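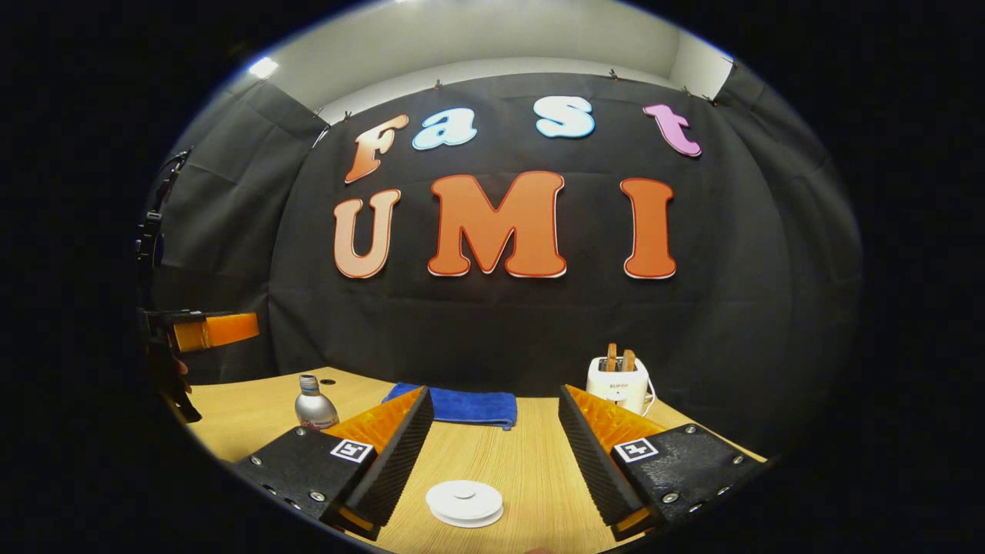

Course handouts > Display and Exhibit Basics > Unit 3 > Cloth backdrops and cut-out letters

Notes by Genowefa Głowacki

Read this before the Saturday workshop. Bring a length of dark cloth and whatever clips you own.

Most guides to booth display will tell you that black cloth hides everything. I don't believe it. Black hides color well enough, but it shows folds, and a crease from the packet will run straight down behind your lettering. The usual advice is to hang the cloth overnight and let the creases drop out. I have tried this with cheap cotton and with the heavier stuff from Multell, and the cheap cotton looked the same in the morning. Iron it, or use a steamer and allow more time than the steamer's box suggests.

Seams. If the cloth is pieced, decide where the seam goes before you clip anything. A horizontal seam under a line of letters reads as a ruled line, and people will judge your lettering against it whether you meant them to or not.

Clips. Small dark ones are fine. The Farouk handbook wants them evenly spaced. I'm not convinced that even spacing matters much to a visitor, but a sagging top edge does, and clips bunched at one end won't fix a sag at the other. Where the cloth turns a corner or curves around a table, clip the turn first and work outward.

Letters. Cut-outs in mixed colors are popular, and so are tilted ones. My doubts:

- A tilt looks cheerful on one letter. On a whole word it can look like the glue gave up.
- Pale letters with a colored outline hold up on black. Deep orange does too. I would not trust dark blue or brown.
- Upper and lower case in the same word is a choice. Make it on purpose.
- Watch the gaps. A wide space in the middle of a short word can split it in two.

Two rows are easier to place than one long row. Put the bigger letters on the bottom and set those first. In the Gulline exercise you will have 50 minutes for cloth and letters together - groups always spend too long on the letters.

Fixing. Someone will say that double-sided tape holds on any fabric. Test it on a scrap, leave it over lunch, then tell me.

For next time: Werkow reader, pages 39 to 61. Skip the part on color psychology.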